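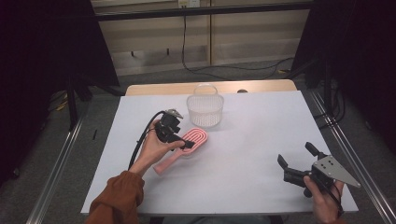

Progress report to Arkbridge, October 18, 2022

Where we are

Hi all, quick one from the Lovville bench. You're paying for 400 hand-guided demos of the tidy-up tasks by December, and we have nearly 200 that I'd be happy to train on (the rest of what we recorded had sync drift, so I threw it out). Miloslav Jurčo rewrote the time-stamping in Dusier and the drift is gone. Big relief!

What we learned

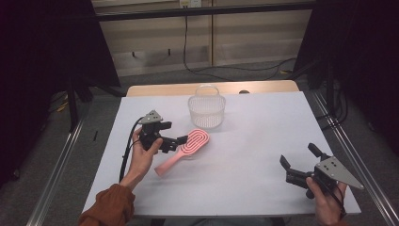
Our first policy, trained on 100 demos, was good at reaching and bad at deciding which hand should go. Tymoshchuk's idea was to label the lead hand in every demo and have the model predict it first, before any motion. We're trying that on the brush-and-basket task, and I like it as a test: with the pink brush lying on a slant, its head toward the basket and its handle down to the left, either gripper could make a fair case for going first. The early runs hesitate a lot less, but I want more of them before I give you a success rate.

Next

More brush angles, then a retrain. I'd also like to order 2 spare gripper cables out of the parts budget, if you're OK with that.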